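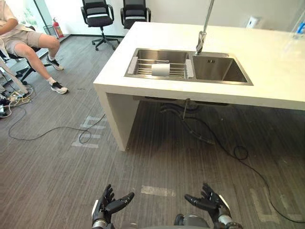 Fig. 1. Island with double-bowl sink, rack over the left bowl. Refer back to this for sections 2 to 4.

**Kitchen Planning, Unit 3: The sink zone**
Handout, 8th May. Bring it to the next session, we mark it up together.

Last time: walls, doors, walkways. Today only the sink and what hangs off it. Stove zone is Unit 4, don't mix them up in your drawings please.

## 1. Why start with the sink

- Most trips in a kitchen begin or end there. Rinse, fill, drain, wipe, wash hands.
- Water in, waste out. Both fixed once the pipes are in. A table you can move on a whim, a sink you can't.
- So: sink first on the plan, then everything else. Half of the Flornirberg plans handed in put the fridge first and then squeezed the sink in wherever was left. Redo those.

## 2. One bowl or two

Double bowl, as in Fig. 1 – left and right nearly the same width.

Good points:
- two jobs at once (soak left, rinse right)
- one side stays free for filling a pot or getting rid of cold coffee
- a rack can sit over one bowl and drip straight into it, no tray on the counter

Bad points:
- neither bowl takes a big roasting pan flat
- more width used up
- two drains to join underneath, more joints, more places to leak

Uneven doubles (one large, one small) come up in Unit 4 with the Dremov flat. Keep the question in mind: what is the biggest thing this household washes by hand? Ask the client. Write the answer on the plan.

## 3. Rack over the bowl

The one in the figure is metal rods with plastic end pieces that hook over the rims. Things to check before you specify one:

1. Rim shape. The ends need something to hook on.
2. Reach of the rods. Front to back or side to side, measure the bowl on the inside AND across the rims. Two different numbers, people always write down only one.
3. Where it goes when not in use. Under the sink is the usual answer, if there's room left beside the pipes.

Look at what is lying on the rack in Fig. 1: a paper roll. No plates, no cups. Very common in real kitchens – a flat place near water turns into a shelf. For your plan this means the paper needs its own spot. Holder under a wall cabinet, upright holder at the back of the counter, inside of a door. Pick one, draw it. On an island there is no wall behind you so the first option is usually out.

Landing space: clear counter on both sides of the sink where you can. Dirty things come in on one side, clean go out on the other. If there is only space on one side, put the rack on the other and say so in your notes.

## 4. Faucet and what's under

Pull-down type, tall neck. With a double bowl the spout has to serve both sides, so it goes behind the middle and the head hangs between the two. Check:

- swing, does it reach into both bowls
- height, tall pot under the head
- splash. Tall neck + shallow bowl = wet shirt

Underneath: drain pipes plus flexible hoses. They hang lower than students expect. Draw the space as it is, pipes included, before you promise anybody a pull-out bin there. The Lie exercise (sheet 17) has a bin drawn right through the trap. Find it.

Island = pipes have to come up from the floor, or run through it from the nearest wall. Ask early. Late changes here are the expensive ones.

## 5. Floor by the sink

Quick one. Carpet tile, like in the figure, is quiet and kind to the feet but I wouldn't pick it next to water in a home. Drips, grease, crumbs. For your plans use something you can mop. Vinyl or tile, your choice, give a reason.

Tape is your freind for layouts. Mark the cabinet fronts on the floor full size, then stand there and pretend to wash up. Open the pretend dishwasher. Can somebody still walk past?

## 6. Homework

a) Measure the sink you use at home. Bowl inside, across the rims, counter left, counter right, height of spout.

b) List everything standing within arms reach of it. Cross out what doesn't need water. Say where each crossed out thing should live insted.

c) Redraw the Zekex plan (the 2023 version, not the old one) with a double sink on the island. Show faucet, rack, landing space, paper roll, drain route.

One page each for a and b. Plan on squared paper, pencil is fine. Due first session in June.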